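How to Set Up a Toy Rotation a Child Can Run Without Help

By Otakar Halás
October

A toy rotation keeps a small number of items within reach and stores the rest. The method below is for children from two to five. It needs one low shelf, a set of open containers and a closed cupboard.

Step 1. Sort. Put every toy on the floor and group by use: building, pretend play, puzzles, drawing, vehicles. Remove anything broken or missing parts.

Step 2. Choose eight items. Take at least one from each group. A set of blocks counts as one item. Large sets should be split; 200 blocks is more than a young child can put away, and a third of that is enough to build with.
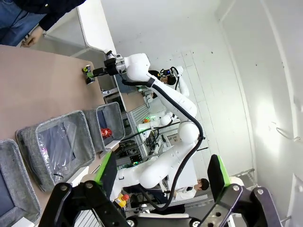

A small green and yellow piece held at the tabletop.

Step 3. Place the shelf. The top surface should be no higher than 600 mm from the floor. Fix it to the wall with two brackets. Leave a hand's width between items.

Step 4. Assign containers. Use one container per item, without a lid. Tape a drawing of the contents to the front. Avoid deep boxes, which get tipped out to reach the bottom.
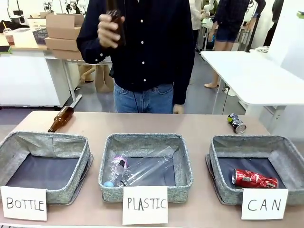
Step 5. Show the routine. Take one item down, use it, put it back, then take the next. Do this slowly and say little. Repeat it daily for the first week.

Step 6. Swap. Every two weeks, exchange half of the items for stored ones. Do it after bedtime. Keep any item the child still uses each day. 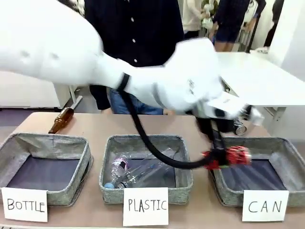
If the shelf is left untidy most evenings, reduce the number of items by two and wait a week before changing anything else. If a stored toy is asked for by name, bring it out and put another away.

Related
Low hooks and a bench for the hallway
Labels for children who do not read yet
Storing outgrown clothes by size
A first set of kitchen tasks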